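Handheld gripper, jacket folding set, Leltstead bedroom
January, started 9:40

Found it! The set with the terrible width readings has a real fault in it, and a pretty interesting one. Writing this down while it's fresh.

Background for whoever picks this up at Kandgate: the Dridow log shows the jaws as closed in frames where the video has them plainly open. It happened on 2 of the 5 jacket episodes, and always after a hard pinch on thick cloth. I had been blaming the logger. Sorry, logger.

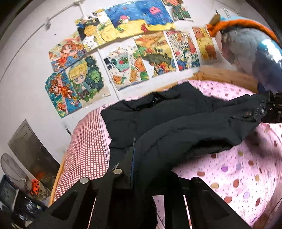
Black jacket on the bed, fingers apart over it.

Went back through the log next to the video. At sample 1,039 the width drops to zero and stays there. The jaws open again a moment later and the number never moves. So the reading sticks, then the next episode starts from a bad zero and everything after it is off by the same amount. Very satisfying to see that offset line up all the way down.

Swapped in the Boström encoder from the spare handle and ran the hard pinch by itself, bunching up as much cloth as the jaws would take. 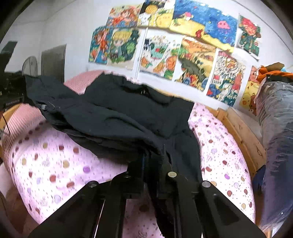 Five pinches with the spare, no sticking. Put the old encoder back and it stuck on the second try, which made my whole morning. With the cover off there's a hairline crack in the magnet holder. Squeeze hard and the magnet tips over and rubs on the housing. Thin shirts never load it enough, so the earlier sets look fine to me, but I only spot checked.

Safety note too: if anyone plays those 2 episodes back on the arm, it will think it's holding nothing and keep squeezing. Marked both as DO NOT REPLAY in the Dridow folder.

To do:
print new holder, thicker wall on the cable side
add a zero check at the start of every episode
redo the bad jacket episodes with the spare
look at the other handles for the same crack (!!)

Old holder is in the bag taped to the inside of the case lid. Please don't toss it, I want to look at it under the scope.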